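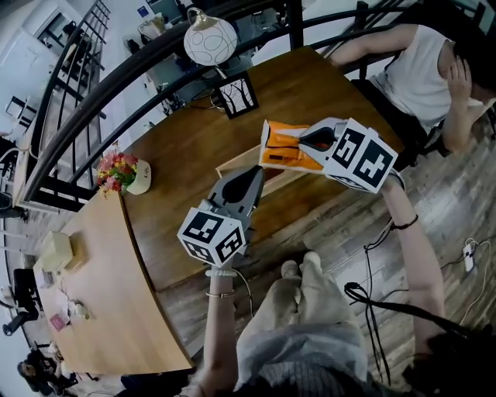
Can a machine tidy my table yet?

My mother asked me this in September, on the phone, and I gave her a long answer which she did not like. She wanted yes or no. So I try again, in writing, and she can read it slowly.

The short answer is no, not in the way she means. She means that she leaves the house in the morning, and when she comes home at six the table is clear and the tissue box is back in its place. For this I think she must wait.

But some pieces of the chore are getting closer. Take one small job, a box that has to go in a tray. For you and me it is nothing, we do it while talking. For the machine it is several problems in a row. It must find the box among the flowers and the lamp and the other things people keep on tables. It must close the jaws enough to hold the box, but without crushing it. Then it must know that the tray has an edge, and lift over it.

The way many people teach this now is quite simple to explain. A person takes a gripper in each hand and does the chore herself, again and again, and the machine learns from the recordings. The cubes with the black and white squares tell the computer where each hand is. I tried it for one afternoon with my friend Mahlet Lencho and my shoulders were sore until the next day. We did 200 repeats of putting things in a tray — a very boring colour of work, as we say at home. Mahlet was much neater than me. I kept turning my wrist too far, and I was always afraid for the lamp.

What surprised me is how much I missed my fingertips. With two jaws you can't feel if the box is slipping, you have to look. After this I had more patience with robots.

Hậu Phùng, who repairs washing machines and has strong opinions, thinks the shop floor will have it first, because there the boxes are all the same and nobody moves the shelf. I agree with him. A home is harder. My mother changes the place of her flower pot every week, and she has 3 drawers that even I don't understand.

So, Mum: a box in a tray, maybe soon. The whole table, not yet. The drawers, please do them yourself, and call me when you find my grey scarf.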